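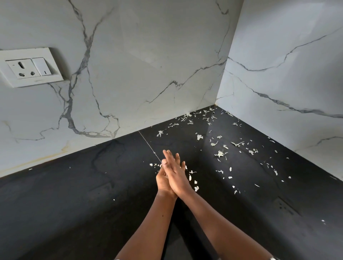
When an Automatic Peeler Fails: Cleaning Up and Making Safe

Tramdale Home Appliance Office
Kitchen and Workshop Tips, Sheet 3554

Over the past winter the Office received five reports concerning automatic countertop peelers, four of them involving the Cikano model sold with the programmable kitchen assistant. In each case the lid latch released while the drum was turning. Peelings were thrown across the counter, and in two homes the drum continued to turn after the stop button had been pressed. No serious injury was reported. One householder in Stockdale received a cut to the thumb while reaching into the bowl.

The advice below applies to any self-running peeler, shredder or grater. It does not replace the instruction book.

Immediately after the fault

Step away from the machine. Do not try to hold the lid down by hand.

Switch off at the wall outlet and pull the plug. The stop button on these appliances sends a request to the control board, and a board that has failed may not act on it. The plug should come out even if the drum is already still. Machines that start on a timer or from a telephone must also be removed from the schedule, as a stored program may resume when power returns.

Wait until the drum has come to a complete stop, then allow a further two minutes before touching the bowl. Some drums hold tension in the drive belt and can shift by a quarter turn.

If the peeler is linked to other appliances through a kitchen assistant, turn the assistant off as well. In one of the Stockdale reports, the assistant read the sudden drop in load as a finished batch and called for the next one.

Clearing the counter

Look over the peelings before gathering them. A failed latch may shed small parts, and a clear plastic tab is hard to find among pale shreds. Where a part is known to be missing, spread the peelings thinly on a tray and go through them under a good light.

Move dry peelings by hand or with a soft brush, working from the wall toward the front edge, and let them fall into a lined bin set on the floor directly below. Do not use a damp cloth at this stage. Thin shreds and skins cling to wet cloth and are then spread over the next surface. Brush the hands together over the counter from time to time so that pieces are not carried to cupboard handles and switches.

Joints in the countertop deserve separate attention. A wooden toothpick drawn along the line will lift most crumbs. Metal points should not be used on polished stone.

Keep water away from wall outlets and switch plates. Wipe these only with a dry cloth.

Lids, plates and screens

Anything stored or drying near the machine should be treated as having caught debris. Shake each item over the bin before it goes near the sink or the dishwasher. Peelings that enter a dishwasher in quantity will collect at the drain filter, and members of the Wolgate repair desk report that this accounts for many of the calls they receive in the weeks after a peeler fault.

Load the lower rack by size, with the smallest lid first and the largest at the outside, and stand each lid upright between the tines.
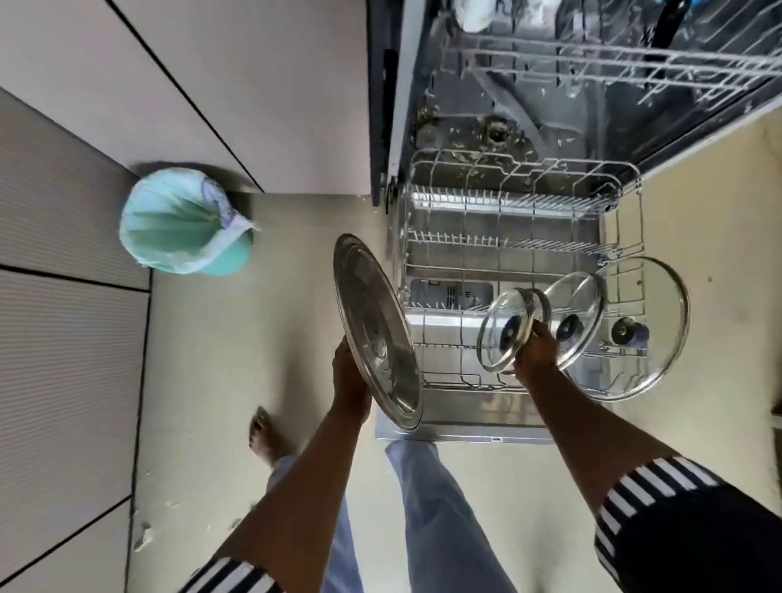
Turn every spray arm by hand once before closing the door. A lid that projects past the side of the rack may catch as the rack slides in. Glass lids should not touch one another, and a lid with a chipped rim should be set aside and discarded. Check the knob on each lid while it is in the hand. Loose knobs are best tightened before washing.

Mesh screens hold fine shreds in the weave. Tap them flat against the inside of the bin, then rinse from the back.

Remove and rinse the drain filter before the cycle and again after it. Automatic dishwashers with a soil sensor may extend the cycle or stop with a drain code when the filter is loaded. If a code appears, cancel the cycle, switch off, and clear the filter. Do not restart the same cycle repeatedly.

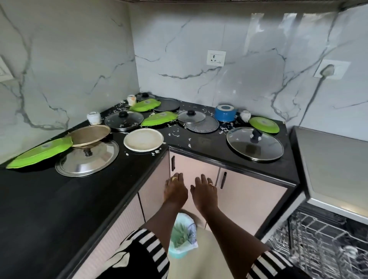 Lids, plates and splatter screens on the counter, with the dishwasher open alongside.

Before the peeler is used again

The machine should stay unplugged until the latch has been examined. Look for a white stress mark at the hinge end of the latch, a spring that does not return, or play in the lid when it is closed. Any one of these is reason to stop using the appliance.

The lid switch can be tested with the bowl empty. Close the lid, start the machine at its lowest setting, and press stop. The drum should halt promptly. Do not test the switch by opening the lid during a run, and do not tape the switch closed for any purpose.

Repairs to the lid switch or control board should be left to a qualified shop. Replacement latches for the Cikano are held at the Wolgate repair desk and can be fitted at home with a small cross-head screwdriver.

Keeping a record

Write down the program selected, the food in the bowl, and whether the stop button worked. Keep broken parts in a closed bag and bring them with the machine. Reports may be left at the Tramdale counter until 4 p.m.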